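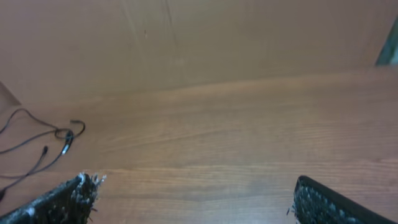
Cables and small leads, desk drawer and workbench

Gallery 5, updated Thursday evening

For the past few months I have been going through every lead, charger and adapter in the apartment, looking at each one on the table before deciding where it goes. The total when I started was 119. The pictures are in the order I took them, so there is no system to the page beyond that. Click a picture for the larger version.

Black lead, very thin, probably for earphones. It came out of the drawer in loose curves with a tangle near one end. Cable this thin takes a bend easily and keeps it, so I lay it on the table and work from the plug back toward the middle. Pulling on both ends only makes the tangle smaller and harder.

The two ends from the same picture. One has a small black plug. The other has a slightly larger black connector with a silvery-white tip. I clean metal tips with a dry cotton cloth and leave the rest alone.

Table: light brown wood with a fine grain. Black cable shows up well on it, and most of what I own is black. White cables get photographed on a dark towel.

How I store the thin ones: wound around four fingers, slid off, and closed with a paper tie. I used to use rubber bands. They went sticky after one summer and left marks on two cables, so I no longer keep them in the drawer.

Storage box: a Vaher divided tray, 27 compartments, bought secondhand in Woltness. The compartments are a little short for power cords but fine for earphone leads and anything under a yard long. Longer cords hang on hooks inside the closet door.

Labels: Grondau paper labels, folded over the cable near the plug and written in pencil. Ink smeared on the first batch. Each label has a drawer number and the device it belongs to, or a question mark if I don't know. Question marks get one year.

Still to do: the box marked Starkberg, which came from the old office and has not been opened since the move. I expect mostly printer cords. Those pictures will go in gallery 6.

Previous gallery | Next gallery | Back to index

Page views: 885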